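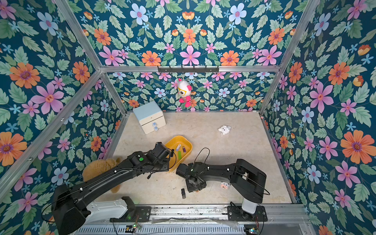
Visit to the Duveck open day, Hodcombe, April 2022

Duveck opened its handling lab to visitors for one day, with entry in groups of six. We joined the second group. The tour ran for 50 minutes, most of it spent at the two-arm cells, with a short stop at the gripper bench on the way out.

All the cells follow the same plan. Two black arms are bolted to an aluminium rail at the front, one at each side, and share the floor between them. Three walls close off the rest. The walls are papered, and the paper is changed between sets of runs so that the vision software does not come to depend on one background. The cell we stood at longest had a teal floral paper, a marbled floor and a yellow tray for the small parts. Soft toys and a little drawer cabinet make up the clutter. Staff move these by hand to a printed layout.

The task on show was tray work: pick a small item, place it, return to the start position. Each arm carries a black gripper. According to the engineer on duty, thin items such as sticks and pens give more trouble than soft ones, as a small error in height closes the fingers on the tray. A set is 30 runs, after which the layout is changed.

Cell control is by Onsri, version 3. We asked about cycle times and were told that they are not recorded at this stage. Cable routing was discussed at some length. The cables are left with slack over the joints, and Duveck intends to fit clips before the October open day.

Parking at Hodcombe is limited. Visitors coming from Brundville should allow extra time for the level crossing.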